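## Fitting the Nellow lap timer to your car
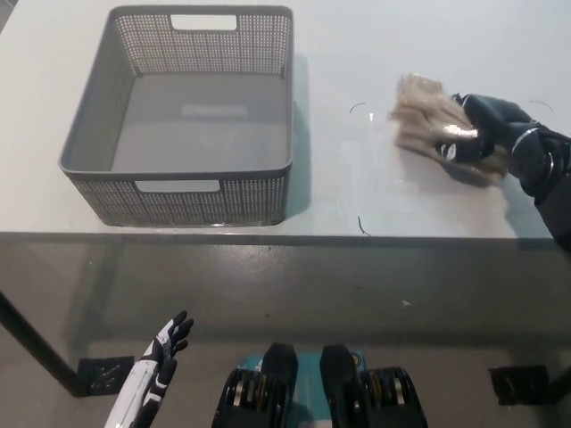
I've put one of these in three different track cars now, so most of what follows comes from getting it wrong first. Set aside an evening, and do it before you load the trailer for Arnbridge.

You'll need the Nellow unit, its bracket, the GPS puck, the power lead and a 4 mm hex key. The key in the box is rubbish, so grab a decent one.

1. Switch off the battery isolator.
2. Bolt the bracket to the dash or cage tube, somewhere you can see it with your helmet on and your belts done up tight. Sit in the car and check! I mounted my first one behind the steering wheel rim and drove a whole session guessing.
3. Stick the GPS puck on the roof or the rear parcel shelf, with a clear view of the sky. Keep it at least 300 mm from the radio aerial.
4. Run the lead down the A-pillar and tie it every 600 mm or less. Leave a bit of slack where it meets the unit.
5. Connect red to a switched 12-volt feed through a 2 amp fuse, and black to a clean chassis earth.
6. Turn the isolator back on and hold MENU until the screen lights up.

**Caution:** Don't tap into the fuel pump circuit, however handy it looks. The timer will drop out, and so might the pump.

**Note:** The first satellite fix is slow (go and make a cuppa). After that it's pretty quick, provided you're not under the pit garage roof.

### Setting the start line

1. Go to TRACKS and pick your circuit. Filinton and Arnbridge are already loaded.
2. For anywhere else, choose NEW, drive a slow lap and press MARK as you cross the line.
3. Do one more lap and make sure a time comes up.

If you run at Thongdee, choose the short layout by hand — the unit always picks the long one and you'll get no lap times at all. I've got into the habit of checking it in the dummy grid, along with my mirrors.

Splits are switched off out of the box. You'll find them under DISPLAY, page 2.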